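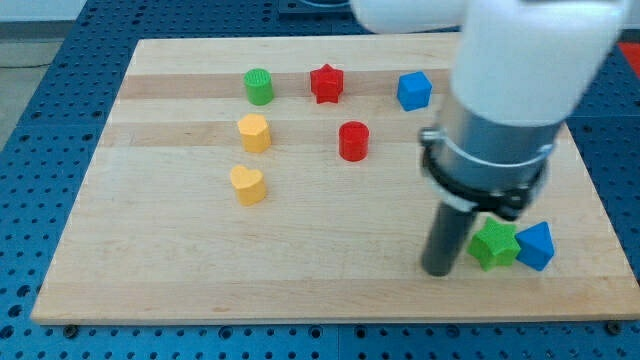

Petits blocs de couleur : les trier, les laver, les garder tous

Il existe deux sortes de maisons : celles où l'on marche sur un cube en plastique à six heures du matin, et celles où l'on n'a pas encore d'enfants. Chez nous, la période cubes dure depuis assez longtemps pour que j'aie développé une méthode, ou du moins des habitudes auxquelles je donne ce nom quand il y a des invités.

Une planche, pas le tapis

Le tapis mange les blocs. Il commence par les triangles, garde les cœurs pour l'hiver et ne rend rien avant le déménagement. Étalez donc le jeu sur une planche en bois clair, posée sur l'établi ou la table. Le rouge, le vert, le bleu et le jaune y ressortent bien, et une étoile verte couchée contre un prisme bleu se repère sans lunettes.

Si votre plan de travail est perforé, la planche devient obligatoire. Un trou rond, pour un enfant de trois ans, est une boîte aux lettres.

Par couleur ou par forme ?

La question a divisé mon foyer plus sûrement que le thermostat. Par couleur, c'est rapide et ça fait joli deux minutes. Par forme, c'est plus lent, mais on voit tout de suite ce qui manque : les étoiles avec les étoiles, les cylindres avec les cylindres, et l'hexagone tout seul, comme à son habitude. Mon voisin Hauke Nolte range par ordre de douleur sous le pied. Le cube arrive premier, l'étoile le conteste.

Le lavage

Une bassine, de l'eau tiède, une goutte de liquide vaisselle, 12 minutes de trempage. Les pièces lisses se contentent d'un coup d'éponge. Celles dont le dessus est strié demandent une vieille brosse à dents — vieille, mais identifiée comme telle, nous avons eu un incident en octobre.

Séchage sur un torchon, face striée vers le bas pour que l'eau s'en aille. Pas de radiateur. J'ai possédé un cylindre bleu, je possède maintenant une sorte de haricot.

La planche, elle, ne va pas dans la bassine. Chiffon humide dans le sens du fil, chiffon sec derrière, et une fois l'an un peu d'huile. J'utilise celle de Jallora, qui sent le grenier propre. Si elle commence à gondoler, retournez-la et faites comme si c'était voulu.

Où les mettre ensuite

J'ai essayé la boîte à compartiments Bindley, très belle, dont le couvercle exige une force d'adulte et la patience d'un moine. Elle contient aujourd'hui mes vis. Les blocs vivent dans un sac en coton à cordon, accroché à 60 cm du sol, hauteur à laquelle un enfant peut ranger sans aide et prétendre malgré tout qu'il n'y arrive pas.

Pour un gros lot acheté en brocante (le mien annonçait 600 pièces, je n'ai jamais vérifié et ne le ferai pas), sortez-en une poignée à la fois et gardez le reste en haut de l'armoire. On change la poignée le dimanche. Les revenants sont accueillis comme des cadeaux, ce qui fait des économies.

Les pièces perdues

Regardez sous le canapé, puis dans les bottes, puis dans le bac à légumes. Un bas tendu sur le tuyau de l'aspirateur permet d'aller les chercher sous les meubles sans les avaler. Pensez à l'élastique — sans lui, vous perdrez aussi le bas.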